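Gallery: Teaching by hand at Misitholm

On this page we collect pictures from our work on the Fleline project, where a person shows a task and the robot learns it later. We use two ways: the hand-held gripper, and remote control from the desk in the next room. Until 21 July 2026 we have saved 1,828 demonstrations, most of them made with the hand-held tool.

Each demonstration starts with open fingers and ends with open fingers. Sem Goossens wrote this rule in December, and we still follow it — also when the person is tired. One session is 90 minutes at most, and then another person takes the tool.

Table work, hand-held gripper. Two black fingers wide open over the wood, a clear plastic box with something dark green inside at the upper right.

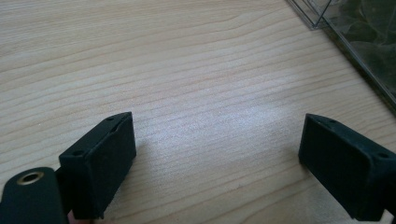
For remote control we need more patience. The operator feels nothing in the fingers, so the movements become slower, and we keep 63 of these recordings in a separate folder. More pictures will be added when the Clillska table is ready.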